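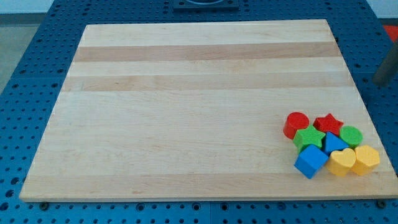
拼板木砧板,木条横向胶合,深浅色相间

木砧板的日常养护与翻新

木砧板用得久不久,主要看平时怎么洗、怎么晾、多久上一次油。同样一块板,有人用十几年还是平的,有人买回来两个月就翘了,中间缝里还能插进指甲。下面按从新板到旧板的顺序写,只讲家里能做到的办法,不需要专门设备。竹砧板有些地方不一样,放在后面单说。

一、先分清手上是哪种板

市面上的木砧板大致分整木、拼板和端面拼三种。

整木板是一块木头锯出来的,好看,分量重,但是宽度一大就容易变形。木材靠近树皮的一侧和靠近树心的一侧收缩不一样,天一干就往一边翘。买整木板尽量挑厚一点的,薄于两厘米的不建议。

拼板是把木条侧边对侧边胶起来,再刨平。木条之间互相牵制,变形比整木小,价格也适中,家里用得最多。它怕的是长时间泡水,胶缝一旦进水,反复几次就会开。木条颜色有深有浅很正常,同一种木头的心材和边材颜色就不同,不影响使用。

端面拼是把木块竖着拼,刀落在木纤维的断面上,刀痕不明显,对刀刃也好。缺点是重、贵、吃油多,上油次数大约要比拼板多一倍。

木料方面,枫木、榉木、胡桃木、铁木都常见。枫木颜色浅,纹理细,气味淡,切水果和熟食合适。铁木硬,剁骨头不容易掉渣,但新板掉色,头几次洗出来的水是红褐色的。松木太软,刀口深,只适合当面包板。

二、新板到手先上油

新板不要直接用。商家说出厂已经上过油的,一般也只有薄薄一层,运输和仓储期间早就干了。

先用湿布把表面的木屑擦掉,不要冲。立起来晾一夜,第二天上油。

油用食品级矿物油,药店卖的液体石蜡也可以,买之前看清楚是不是标了可以口服或食品用途。家里没有矿物油的,可以用生核桃油,但对坚果过敏的家庭不要用。花生油、豆油、橄榄油都不合适,它们不会干,放久了会哈喇,板子有一股旧油味,洗不掉。

一瓶500毫升的矿物油,一块中等大小的拼板可以用很久。我用的是Bivuvora的,139元,瓶口带小孔,倒的时候不容易洒。别的牌子只要成分是单一的白油,效果没有区别,不必专门找。

步骤如下:

1. 把油倒在板面中间,量可以多一点,用干净的棉布顺着木纹抹开。
2. 侧面和四个角都要抹到。木条的两头是断面,吸油最快,多抹两遍。
3. 翻面,另一面同样处理。只上一面的板子容易翘。
4. 立着放六到八个小时,让油往里渗。
5. 用干布把表面浮油擦净。

新板连做三天,每天一遍。第三天抹上去的油如果半天还浮在表面,说明已经吃饱了,可以开始用。

用旧T恤剪成的布就很好,不掉毛。厨房纸会碎在板面上,不推荐。

三、每天怎么洗

切完马上洗,不要放到饭后。尤其是切过西红柿、火龙果、咸菜和紫甘蓝的板子,放半小时颜色就进去了。

水用温水,洗洁精一两滴,用软布或者海绵的软面顺着木纹擦。钢丝球不要用,它会把木纤维刮毛,毛了的地方最容易藏东西。

两面都要过水。只冲一面,湿的那面膨胀,干的那面不动,板子就拱起来了。很多人问为什么板子越用越像瓦片,大多是这个原因。

洗完用干布擦一遍,竖起来晾,最好两面都通风。靠在瓷砖墙上的,底下垫两根筷子,让底边离开台面。不要平放在湿台面上,也不要放在太阳底下晒或者贴着暖气片。洗碗机不能用,一次就可能开胶。

四、去味去色

蒜味、鱼腥味:撒一把粗盐,用半个柠檬切面朝下打圈搓,搓到盐化开,放五分钟冲掉。没有柠檬用白醋也行,醋味晾一晚就散了。

洋葱味:小苏打加一点水调成糊,抹在板面上,十分钟后擦掉。小苏打对浅色木头没有影响,对胡桃木、樱桃木这类深色木头会让颜色发暗,少用。

紫甘蓝、甜菜根的颜色:当天的用盐和柠檬就能去掉大半,隔夜的只能淡一些。剩下的颜色会随着使用慢慢褪,不用强求。

霉点:表面的小黑点先用白醋擦,晾干后用细砂纸磨掉,再上油。黑点已经成片,或者磨下去一毫米还有,这块板就不要再切入口的东西了。

每次用盐和醋处理完,板面都会变干,晾透以后补一遍油。

五、什么时候该补油

看水珠。滴几滴水在板面上,水聚成珠子说明油还够,水很快摊开并且颜色变深,就该上油了。

北方冬天有暖气,半个月到一个月一次。南方梅雨季节可以少上,重点放在通风上。3月前后停暖,空气湿度变化大,板子这时候最容易开裂,建议停暖前后各上一次。

想省事的可以用油蜡。做法是矿物油四份、蜂蜡一份,隔水加热到蜡化开,搅匀,装进小玻璃罐里放凉。用的时候挖一小块抹开,过半小时擦亮。蜡在表面有一层保护,水不容易进去,但蜡不往深处走,所以先油后蜡,不能用蜡代替油。加热时火要小,锅边不要离人。

六、翘了怎么办

轻微翘曲,放在平台上按一角会晃的那种,可以自己扳回来。

把板子凹的一面朝上,盖一块拧干的湿毛巾,底下垫平,放一夜。凹面吸了水会胀开,板子慢慢变平。第二天看一下,差不多平了就撤掉毛巾,两面都露出来,压上重物再放两天。重物用米袋或者装满水的锅都可以。等干透了两面同时上油。

不要用火烤,也不要用脚踩。翘得厉害,中间能塞进一支铅笔的,扳回来也会再翘,可以送到木工店刨平,前提是板子够厚。

平时在板子下面垫一块拧干的布或者硅胶垫,切菜不滑,小幅度的不平也不碍事。

七、胶缝开了怎么补

拼板用几年,两头出现短缝是常见的。缝长不超过板宽三分之一的可以补。

先让板子彻底干,至少放三天。用牙签把缝里的渣剔出来。胶用食品接触级的木工胶,防水型,挤进缝里,拿薄纸片来回带几下,让胶进到深处。两边用F夹夹紧,夹子和板之间垫木片,免得压出印。挤出来的胶趁没干用湿布擦掉。夹一天再松,胶完全固化后再磨平。

502之类的快干胶不要用,脆,而且不适合接触食物。

整条缝从头开到尾的,要把两半分开,把旧胶刨干净重新拼,没有刨子做不好。阿萨兰·卡兹米在他的木工笔记里写过一个办法,用一把直刃铣刀靠着直尺把两边各修一刀,配出来的缝很严。有修边机的人可以试,没有的不用为一块砧板专门去买。

八、旧板打磨翻新

板面刀痕多了,颜色发灰,摸上去毛糙,就该磨一次。一般家庭一两年一次足够。

砂纸准备80目、150目、240目三种。刀痕深的从80目开始,浅的直接从150目开始。砂纸包在一块平的小木块上磨,手指直接按着磨会磨出坑。始终顺着木纹走,横着磨出来的道子上油以后特别明显。

磨完150目以后有一步很多人省掉:用湿布把板面擦湿,晾干。木纤维遇水会立起来,摸着又毛了,这时候再用240目轻轻磨一遍。做过这一步的板子,以后洗的时候就不太会起毛。

边角也顺手磨一下,磨出一点小斜边,磕碰时不容易掉渣,拿着也不硌手。

磨的时候戴口罩,在阳台或者楼道里做,木粉很细,进了厨房不好收拾。磨完用湿布擦净,按新板的办法连续上油三天。

有电动砂光机的,圆盘式比平板式好用,一直移动,不要停在一处。

九、竹砧板

竹子硬,不太吸水,轻,便宜。它的问题是含糖分,潮湿环境里比木头容易长霉。洗完一定要擦干,晾的时候要两面见风。

上油也有用,但是竹子吃油少,一次薄薄一层就够,多了发黏。竹板不适合剁,剁几次胶层就会松。打磨时注意竹刺,戴手套。

十、生熟分开

家里至少两块板,一块切生肉生鱼,一块切熟食水果。怕拿混就在侧面烙个记号,或者钻孔的位置不一样,一块钻在左上角,一块钻在右上角,挂起来一眼能分清。

切过生肉的板,先用凉水冲,再用温水加洗洁精洗。一上来就用开水,肉里的蛋白质会凝在刀痕里,更难洗。洗干净以后可以再用热水淋一遍,淋完立即擦干立起来,不要泡着。

十一、几个常问的

问能不能刷清漆。不能。刀一切漆膜就破,碎片会进菜里。

问新板有裂声是不是坏了。暖气房里刚拆包装的板子偶尔响一下,是木头在失水,赶紧上油,上完油用布包起来放两天再拿出来。

问板子发黏。油上多了没有擦净,或者用了食用油。前一种拿干布多擦几遍,后一种用小苏打糊洗,洗完晾干磨一遍。

问长时间不用怎么收。洗净晾透,上一遍油,用牛皮纸包好立着放。不要用保鲜膜裹,里面的潮气出不来。

问磨下来的木粉有没有用。未沾过食用油的可以留一点,和木工胶调成膏,补同一块板上的小坑,颜色最接近。

相关文章:菜刀磨石的选择 / 铸铁锅除锈 / 木勺木铲开裂的处理

最后更新:2020年4月7日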